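7 June 2022
Rating model, qualifying draw simulator. Notebook entry, continued from the seeding work.

Goal for today: find out why the simulator gives second-pot teams a qualification rate higher than the closed-form estimate does, and decide whether to ship the Plillex build or hold it until August.

Setup. Plillex build on the Ikmont machine, ratings frozen at the end of the last international window. The rating is a plain Elo variant with a home term of 70 points, applied in full to both legs. No adjustment for neutral venues yet. Match input is the Alemneh results file, 1,976 internationals after duplicates and abandoned games were removed. Friendlies are kept at reduced weight.

First check was the draw itself. I suspected the routine that places teams into groups, because it fills groups in order and backtracks when a restriction is violated (host conflicts, travel limits, the pairs that may not meet). Sequential placement with backtracking is not uniform over all valid draws, but it matches the published procedure, so a uniform sampler would be the wrong target anyway. Compared it with a slow rejection sampler regardless. Differences in who meets whom are small and do not favor the second pot. Draw routine cleared.

Second check was the tiebreakers. The code was sorting on points, then goal difference, then goals scored, then head-to-head. For this competition that order is correct. For the continental finals it is not, since head-to-head comes first there, and we share the function between the two. Added a flag. Default is unchanged, so old runs reproduce.

Third check was the goals model, and the trouble is there. Goals are drawn from two independent Poisson distributions with means derived from the rating gap. Against the weakest sides the mean for the favorite climbs too fast. The top seed and the second seed both run up large scores against the bottom of the group, goal difference becomes noise, and places that should be settled by the matches between the two get settled by who beat the last team by more. With a single automatic place per group this moves a noticeable share of first places to the second seed.

Capped the rating gap used in the goals model at the 278-point mark and left the gap used for updates alone. Reran. The surplus for second-pot teams is mostly gone in five-team groups. In six-team groups some of it remains.
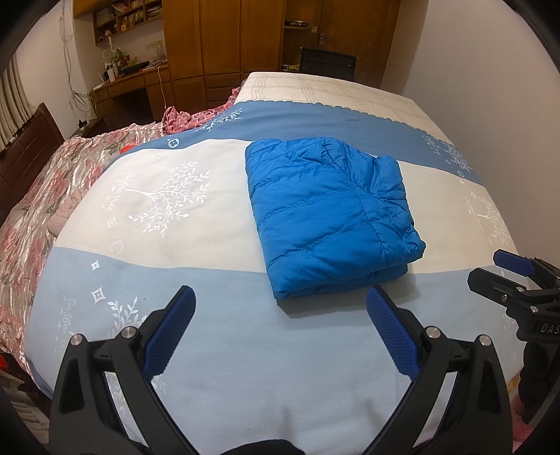 Ciltik objected to the cap when the numbers went up on the shared page, on the grounds that it hides a bad fit. The suggestion was to refit the slope on competitive matches only, then see whether any cap is needed. Friendlies between mismatched teams tend to involve heavy substitution, and their scores say little about a qualifier in which goal difference may matter.

Fair point. Refit as suggested. The slope comes out flatter and the favorite's mean at large gaps drops without a cap. Low scores are still off: too few 0-0 and 1-1 results among closely rated teams. Tried the usual correction for dependence at low scores. It fixes the draws and has almost no effect on group winners. Keeping it, as the draw rate feeds the points totals we print.

Residual in six-team groups. Went through the 49 worst cases by hand (largest gap between simulated and closed-form rate). Nearly all have a third-pot team rated close to the second-pot team. The closed-form estimate treats the fight for first as a two-team problem and ignores the third side taking points off the top seed. So the simulator is probably right and the estimate is wrong for these. The estimate was only ever meant as a sanity check. Noted in its header.

Still open:
Playoff paths. Currently assigned at random with no seeding. Semifinal home advantage should go to the better runner-up.
Nations League entrants to the playoffs. List is typed in by hand and must be read from a file.
Suspensions and injuries are not modeled and will not be.
Scheduling. Order of fixtures is ignored. It should not matter with frozen ratings but will if we update ratings inside a run.
Random seeds. Two of the Ikmont jobs shared a seed, so one pair of runs is identical. Discard one and rerun overnight.

Decision: hold the Plillex build. Old goals model stays on the public page with the note about second-pot teams. New one goes in for the August update once playoff seeding is done and the six-team groups have been rerun with the competitive-only slope.

Config saved next to the old one, cap parameter left in but set to off.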